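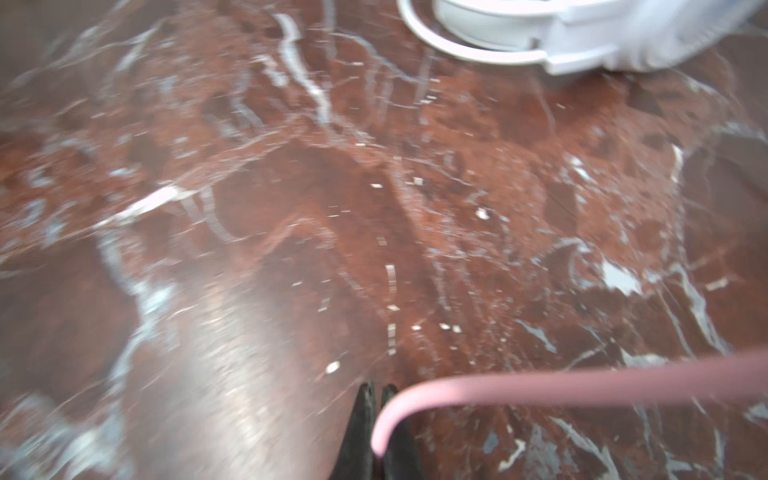

Carrots won't come up in my raised beds, third try coming, please help!

Posted by Danica Hodžić in Vegetables and Herbs
24th January

Hi everyone! First post, long-time reader, and I'm hoping to finally get carrots this year. We moved up to Shehu two summers ago and I now have 3 raised beds that get sun nearly all day, which after ten years of a north-facing patio feels like winning something. Tomatoes went wild. Beans, wild. Kale, we're still eating it. Carrots: nothing, or close to it.

First year I sowed a whole packet of Milus (the stubby orange ones) in one row and got a sad little handful of seedlings all at one end. Second year I was more careful, bought fresh seed, sowed in two goes a few weeks apart, watered every evening with the hose, and the soil on top set like a pie crust. I could lift pieces of it off with my fingernail. A few pale threads of seedlings were underneath, bent over sideways, and I may have said a bad word.

Details in case they matter. The beds are about knee high, filled with bagged mix plus some of the clay from the yard (I know, I know, it was free). Elevation is 1160 feet and we get wind most afternoons in spring. Last frost is usually past by the time I'm itching to sow. I don't have any irrigation, only the hose with one of those sprayer heads. I did put down a good bit of compost in the fall.

My neighbor says carrots just don't like it up here and to buy them at the store like a normal person. But I've seen them growing in the community plots down the hill, big feathery rows of them! So what am I doing wrong? Is it the seed, the crust, the watering, all of it? And is there anything I can be doing now while it's too cold to sow, so I'm ready? I have so much energy for this and nowhere to put it.

Thank you in advance, this site has already saved my roses.

Chukwuemeka Isah
Member, top contributor in Root Crops

Oh, I love this one. Carrots are my favorite thing to grow and I failed at them for years, so please don't let your neighbor talk you out of it!

Your seed is probably fine. The crust is your problem, and the crust comes from the yard clay plus the hose. Hard spray hits bare soil, the fine bits float up and settle into a skin, the wind bakes it in an afternoon, and a carrot seedling is about as strong as a wet hair. Beans will shove up through that like it isn't there. Carrots can't.

So, what I would do in your shoes, starting now.

Get the clay out of the top layer. You don't have to empty the beds. Scrape the top few inches off the one bed you're going to use and put it under the tomatoes, where it'll be welcome. Refill with something light. I use sifted leaf mold and coarse sand with a bit of old potting mix, and I've had good luck with the Skerus seed-sowing blend too when I was short on leaf mold (one bag went further than I expected). Go easy on fresh compost or anything with manure in it. Carrots in rich soil grow legs. I once pulled one up that looked like it was about to go for a walk. 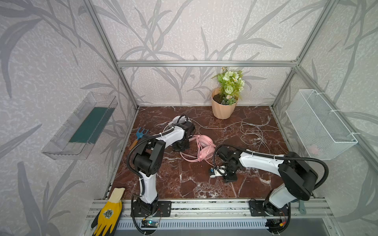 Soil prep for carrots is mostly a matter of what you do in the last half hour before you sow, and it's the part I enjoy most. Water the bed well the day before. Next morning, break up the surface and keep breaking it until there's nothing left bigger than a pea, and pick out stones and twigs as you go. A big garden rake is clumsy in a raised bed, you keep banging the boards, so go with a short hand rake, something like the blue one with the wooden handle lying behind the left-hand arm in the picture. You can kneel right up against the bed and really feel what the tines are running into. I go one direction, then across it, then once more very lightly, barely touching. After that, press it flat with a piece of board. It should look like chocolate cake mix!

Then draw a groove no deeper than your fingernail. Run a trickle of water along the groove itself before the seed goes in. Sow thin. Thinner than that. Cover with a little of the light mix or plain vermiculite, never with the soil you scraped out, and pat it down.

Now the magic bit: lay a board or a strip of burlap right over the row. It keeps the moisture in and the wind off, and you won't need to spray anything for days. Start peeking under it after the fifth day, morning and evening, and the very minute you see green, take it off. I mean it about the minute. I went away for a long weekend one June and came home to a lovely row of white spaghetti.

Once they're up, use a watering can with a fine rose, held low, and keep at it every day until they have their first frilly leaves. You can relax after that.

As for winter jobs, you can scrape and refill any day the bed isn't frozen, and you can test your leftover seed on the kitchen counter. Damp paper towel, zip bag, somewhere warm, and give it two weeks since carrots are slow. I do it with 100 seeds when I've got a full packet because I like the easy percentage, but a couple of dozen would tell you plenty.

Please come back and tell us how it goes!

Sizwe Buthelezi
Member

radishes. mix radish seed in with the carrots, they come up first and crack the crust for you. also marks the row. pull them when they're ready and the carrots get the space. works every time for me. wouldn't bother with the sand

Ankica Matić
Member, Herb Garden moderator

Chukwuemeka's answer is terrific and I'd follow it nearly to the letter, and yes to the radishes as well, I do both! I only want to add a few things about the watering and the thinning, since your beds sound a lot like mine used to be.

Wind dries a raised bed from the sides as well as the top. On my hill the strip along the boards was always bone dry when the middle was still nice and dark, and for the longest time I sowed right up to the edge to save space and blamed the seed. Keep your rows a good hand's width in from the boards. You lose hardly anything. You can put spring onions along the edge, they don't mind, and people say the smell confuses carrot fly (I couldn't swear to it, but I like onions, so they go in).

If you're going to stay with the hose, swap the sprayer head for a misting one. I have a Ristent, a plain thing with a twist collar, and on the finest setting it's like fog. You have to stand there a while. I find that very pleasant, especially with coffee.
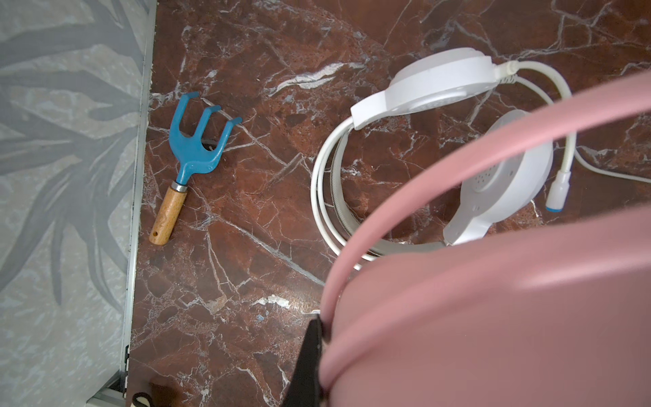
Then thinning, which everybody hates, me included, and which makes more difference than any fertilizer. Do it twice. The first time when the plants are as tall as your thumb, and leave about two fingers between them. Snip them with nail scissors at soil level so you don't disturb the ones that are staying. Do it in the evening after watering and take the snippings away with you. The second time is a treat: by then you're pulling tiny real carrots, and they're so sweet! I eat them standing in the garden with the dirt wiped off on my jeans.

Loosen the soil between the rows with your fingers or a hand tool after heavy rain, just the top, very gently. If a crust has started, that breaks it before it gets serious. Stay well off the row itself while they're small.

One thing I'd do differently from the advice above: I use burlap every time and never a board. You can water through burlap, and if you're a day late taking it off the seedlings have had some light. Pin it down well if you're windy. Mine has been in the neighbor's plum tree more than once.

And do try more than one kind. Milus is a good choice for a beginner bed, short and forgiving. But put in a few inches of a longer one too, just to see what your soil says. Knee-high beds ought to have plenty of depth.

Danica Hodžić
Original poster

Oh my goodness, thank you all! I went straight out with a bucket after reading the first one and scraped half the bed nearest the kitchen before it got dark. The clay came off in plates. I can't believe I expected anything to grow through that.

Seed from last year is in a paper towel on top of the fridge. Radishes ordered. I've also got an old coffee sack in the garage that I think will do for burlap once I cut the seams. Ankica, I had been sowing right up against the boards too!

Nermina Begović
Member

Coffee sacks are perfect, I use them on parsnips too. Wash it first or it sheds all over the bed. Good luck!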